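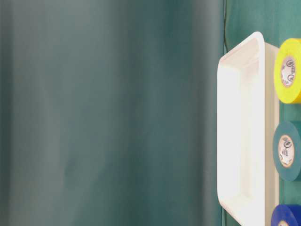

Wemum Electrical Tape, 5 cm wide

If you camp, you own something with a hole in it. Wemum is the tape we reach for first, and we've stuck it on tents, tarps, rain pants, a kayak cover and one very tired awning (still up!). It's an electrical tape with a strong rubber glue, it tears straight across by hand, and it bends with the fabric so the patch doesn't crackle every time the wind gets up.

Ngọc Phí in our repair shop cuts her patches with round corners, an inch bigger than the hole on every side. Do the same and press hard, starting from the middle. On thin nylon, put a second patch on the inside, sticky side to sticky side. Lovely neat job, and you can roll the tent up right after.

It does leave some glue behind if you peel it off after a long hot August. A little rubbing alcohol on a rag takes care of it. We don't like it on silicone-coated fabric, where it lets go at the corners, so ask us for the Ruvevby patches for those.

Width: 5 cm
Length: 8 m per roll
Weight: 200 g
Colors: yellow, teal, royal blue
Item number: 1445

Yellow is new and we love it! Teal is back in stock as of Friday, December 16, 2022.

Goes well with: Ghorbani seam sealer, Drindthorpe folding scissors

Store rolls flat, out of the sun. Mixed colors are fine in one order, just list them in the notes box at checkout.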